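# Let the club fold laundry

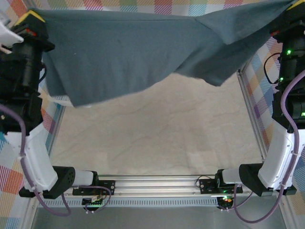

*Both arms holding the cloth up over the table, right side still twisted.*

19 Apr 2021

Writing this fast, the budget form is due tonight and I'd rather get the argument out of my system first.

The robotics club at Rurska has 100 dollars left for the year and a decision to make about next season. Option one, go back to the Brultico Cup, the driving-and-scoring thing with the foam blocks. Option two, keep going with the cloth project. I want option two. I know I'm in the minority. I've been mentoring this club for 6 years and I've driven the van to every Brultico event in that time, so let me at least make the case before the vote.

First, what the cloth project is, for parents who only hear "the towel thing" at dinner. Two arms, one cloth, start from a heap. Pick it up, find two corners, hold it open, lay it down flat, fold it. No human hands after the start. A kid does this in a few seconds while looking at a phone. Our students have been at it since October.

And the usual complaint is just that. Since October! For a towel! Meanwhile the Brultico team had a bot driving by week three.

Yes. They did. They had it driving by week three because the kit comes with a drivetrain and a manual, and last year's team left the code on the shared drive. I love that for the first-years. By the second year they're tuning the same autonomous routine to shave off half a second, and by the third year, a few of them are mostly there for the bus ride. I've seen it three seasons running.

Cloth doesn't let you do that. A foam block is the same block every time you pick it up. Cloth is a different shape every single time. Look at the photo again. Left side is hanging as a nice broad flap, you could almost call it done. Right side is bunched and twisted up into the other gripper. Both grippers have hold of something, and if all your code asks is "did I grab it," the answer is yes and yes. Then you look at it and it's obviously no good for folding. So now what? Let go of the right and regrab? Shake it? Put it down and start over? The students argued over that for two whole meetings and I've never heard better arguing out of teenagers. Somebody drew it on the whiteboard eleven different ways. Nobody asked me, which was great, I didn't know either.

That's the class I want to teach.

Second complaint, the money. The Pranel grant covered the cell and the arms. Covered. That part is spent and it isn't coming back if we quit. What next year needs is gripper tips, cable, and a pile of old towels, and people have been leaving towels at the front office already (please wash them first). Brultico registration alone is 600 dollars, before the hotel. I'm not great at spreadsheets but I can do that one.

Third complaint, and it's the one I take seriously. No trophy. No event, no bracket, nothing for a college application, nothing for grandparents to come and watch. Fair. Kids like to win stuff, and I'm not above it myself, I still have the plaque from regionals over my desk. A Saturday with a crowd yelling is a real thing and we'd be giving it up.

My answer is only partial. The students ran a set of trials in March, start from a heap, full fold or it doesn't count, and kept the log themselves. They got 63 percent. They know that number cold. They know what went wrong on the rest because they wrote it down run by run, and they'll tell you, at length, whether you asked or not. A student who can stand in front of an interviewer and explain why her machine fails more than a third of the time, and what she tried, has something to say. I've sat in on practice interviews for both groups. The cloth kids talk longer and they don't sound rehearsed.

Also we could just hold our own event. Nyberg has a club across the river that was asking about our setup. Invite them over, same cloths, same clock, sell some pizza. It doesn't need a national office to be a competiton.

What I'd change, since I'm asking for another year:

- First-years still do the driving kit in the fall. They need to build something that moves, fast.
- Written log for every session. We got lazy about it before March and lost stuff.
- One cloth size until the number goes up. Everybody wants to try t-shirts. No t-shirts.
- Somebody besides me has a key to the room.

I get that it doesn't look like much. A visitor comes by, sees two arms holding up a piece of dark cloth, waits for the exciting part. I used to apologise to visitors. Quit doing that around winter break. The holding it up is hard and the students got it to do that, and I think they shoud get another year to work on the rest.

Vote is Thursday after school, room's the usual one. Members only for the vote but parents can come and talk, and I hope some of you will, even the Brultico ones. Form's going in tonight with both options on it.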